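8월 25일 목요일

오늘은 하루 종일 그리퍼 비교. Plevance 패드 핑거를 달고 서랍 책상 세팅에서 돌렸다. 지난 3월에 쓰던 Ormsby 핑거는 캔에는 좋았는데 과자 봉지만 만나면 미끄러져서 내가 아주 학을 뗐었다. 그래서 이번엔 봉지부터 시작!

설정 메모 먼저. 컨트롤러는 Lendby 그대로 두고 펌웨어도 안 건드렸다. 닫힘 명령값은 930에서 시작했고, 1,000까지 올리니까 손목 쪽에서 윙 하는 소리가 나길래 도로 내렸다(소리는 녹음해 뒀음, 로그 1,819번). 접근 각도는 위에서 내려오는 쪽이 확실히 편하다. 옆에서 들어가면 봉지가 밀려서 자꾸 책상 끝으로 간다.

캔은 눕혀 놓고 그릇은 뒤쪽 구석에 둔 채로 봉지만 대상으로 잡았다. 서랍은 활짝 연 상태.

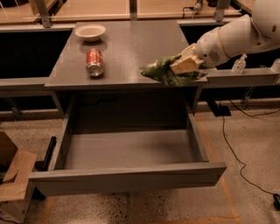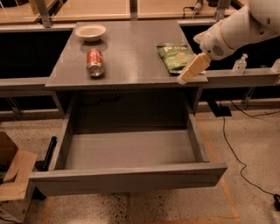
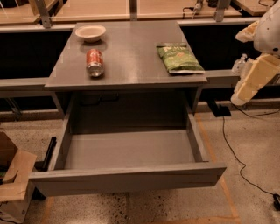
점심 먹고 와서 노트를 공유 폴더에 올렸더니 금방 댓글이 달렸다. Drilia 쪽에서는 닫힘값을 올리기 전에 닫는 속도부터 줄여 보라고, 봉지는 안에 든 공기가 옆으로 빠질 시간을 줘야 핑거 사이에 주름이 잡힌다고 한다. 힘으로만 해결하려 들면 내용물만 부서지고 다음 비교 때 봉지 모양이 달라져서 데이터가 지저분해진다는 말도 덧붙였다. 음, 이건 좀 찔린다. 아침부터 같은 봉지를 계속 썼으니까... 새 봉지를 뜯지 말고 몇 개 쟁여 둬야겠다.

그래서 오후에는 속도만 절반으로 낮추고 나머지는 그대로 해서 7회 더 돌렸다. 느낌은 훨씬 좋은데 느낌은 느낌이고, 표는 내일 정리한다. Ormsby도 같은 속도로 다시 해 봐야 공평한 비교가 될 것 같다. 3월에는 속도를 기록도 안 해 놨더라(과거의 나야 제발).

헤드 카메라 쪽도 하나 적어 둔다. 팔이 오른쪽 위에서 들어오니까 책상 오른쪽에서 작업할 때 손목이 뒤쪽 작업대를 가린다. 봉지 인식에는 별 문제 없었지만 물건을 더 뒤로 놓으면 곤란할 수도 있다. 손목 카메라를 하나 더 달지, 팔꿈치 자세를 바꿀지는 아직 못 정했다. 배선 생각하면 자세 바꾸는 쪽이 싸다.

할 일
- 닫힘값 930 고정, 속도만 바꿔서 재시험
- Ormsby 핑거 볼트 찾기(공구함 둘째 칸에 없음)
- 그릇 집기는 테두리 잡기로 따로 시도
- 서랍에 넣을 때 놓는 높이 기록할 것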